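Chapter 4
Small Goods, Big Headaches: Stocking the Neighborhood Store

In this chapter
Why small items cost more to handle than large ones
Shelf life, and what it does to your cash
Facings and how to set them
Case: Llewellyn's, first year

Start with the stockroom. Most students want to start with the sales floor, prices, signs, all of that. But the money is already spent by then. A case of goods sitting in back is cash you can't use for rent.

Ffion Llewellyn opened her corner store in September with 104 product lines. Too many for the space. By spring she had cut 20 of them and her sales held steady. We come back to her numbers at the end of the chapter, so keep them handy.

4.1 Small items

Batteries, razors, lip balm, sewing kits. Low weight, decent margin, easy to lose. A shopper rarely makes a trip just for these. They get picked up along with milk and bread, so where they sit matters a great deal.

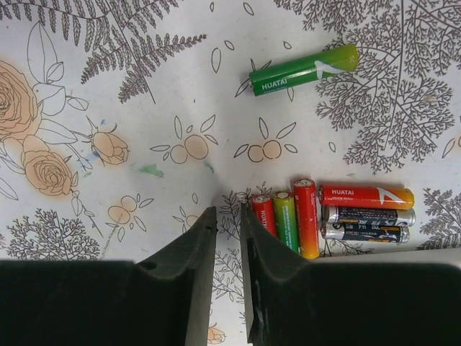
Three costs to keep apart. Purchase cost is what you pay the supplier. Handling cost is the time spent unpacking, pricing and shelving. Holding cost is everything you pay while the item waits: space, insurance, spoilage, theft. New owners look at the first and forget the other two.

Llewellyn bought from two wholesalers, Distar and Brasano. Distar was cheaper per unit but had a minimum order of 4000 units across all lines. Brasano had no minimum. She went with Distar the first time. The back room was full untill the holidays.

4.2 Facings

A facing is one unit of a product visible from the front of the shelf. Two bottles side by side, two facings. Two bottles one behind the other, one facing. Students mix this up on every test, so draw it out.

More facings, more sales, up to a point. Then the extra ones just take space from something else. Review them monthly. Slow line, cut it back to one. Still slow, drop it.

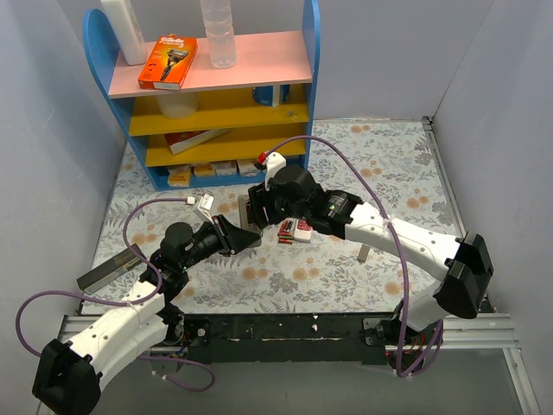 Height comes next. Eye level sells best for adults, lower for children. Heavy goods go low for safety. Keep related items together, and dont move them every week. Regulars learn a store by habit and get annoyed fast.

4.3 Counting

Llewellyn kept a paper stock book the first year, then switched to a program called Gultska. Her first full count matched the book on 97 lines. The other seven were all small items. See 4.1.

Key terms: facing, handling cost, holding cost, minimum order, shelf life

Before you go on, visit a small store near you and sketch one shelf. Mark the facings for each product. Bring the sketch, you will need it for section 4.4.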